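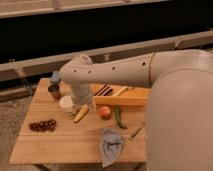
3.2 Armazenamento e perda de doçura

O milho-doce perde açúcar desde o momento em que é colhido, e a velocidade dessa perda depende sobretudo da temperatura a que as espigas são mantidas. Nos ensaios conduzidos em Plerevberg comparámos duas variedades amarelas, Mangundap e Tolleritz, ambas colhidas em agosto na mesma parcela e transportadas para o laboratório na própria manhã. O lote inicial tinha 139 espigas. Foram excluídas as que apresentavam danos de lagarta ou grão incompleto na ponta, ficando 107 para análise. Todas as medições foram feitas em espigas inteiras, sem folhas, como a maçaroca amarela da Figura 3, já que o corte prévio em rodelas acelera a secagem do grão exposto e introduz uma fonte de variação difícil de controlar. As espigas foram distribuídas ao acaso por 2 regimes, refrigerado e à temperatura ambiente, e avaliadas ao longo de 7 dias.

Em cada avaliação retirámos grãos da zona média da espiga, evitando a base e a ponta, onde a maturação é menos uniforme. Os grãos foram esmagados e o sumo filtrado antes da leitura no refratómetro. O valor de sólidos solúveis não equivale ao teor de sacarose, mas acompanha-o de perto enquanto o grão se mantém tenro, e tem a vantagem de poder ser obtido em poucos minutos. A textura foi apreciada por um painel de provadores, com amostras cozidas em água sem sal e servidas mornas.

À temperatura ambiente, a Mangundap mostrou uma descida acentuada logo no primeiro dia, a que se seguiu um período de perda mais lenta. A Tolleritz desceu de forma mais regular. No regime refrigerado as duas variedades conservaram-se próximas uma da outra até meio do ensaio, e só depois a Mangundap começou a ser descrita pelos provadores como farinhenta.
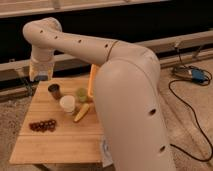 A mesma palavra surgiu nas fichas de prova das espigas não refrigeradas, mas bastante mais cedo. Convém notar que o painel penalizou a textura antes de assinalar qualquer falta de doçura, o que sugere que a conversão do açúcar em amido é percebida primeiro na boca como consistência. Este resultado tem interesse para a venda a retalho, onde a espiga é muitas vezes exposta sem frio durante a tarde inteira.

Parte das espigas refrigeradas foi acondicionada em película perfurada Tonetex. A película reduziu a perda de peso nas duas variedades, sem efeito mensurável nos sólidos solúveis. Os valores por dia e por variedade encontram-se no Quadro 4, e a análise de variância é apresentada na secção seguinte.

Figura 3. Milho-doce em espiga, sem folhas.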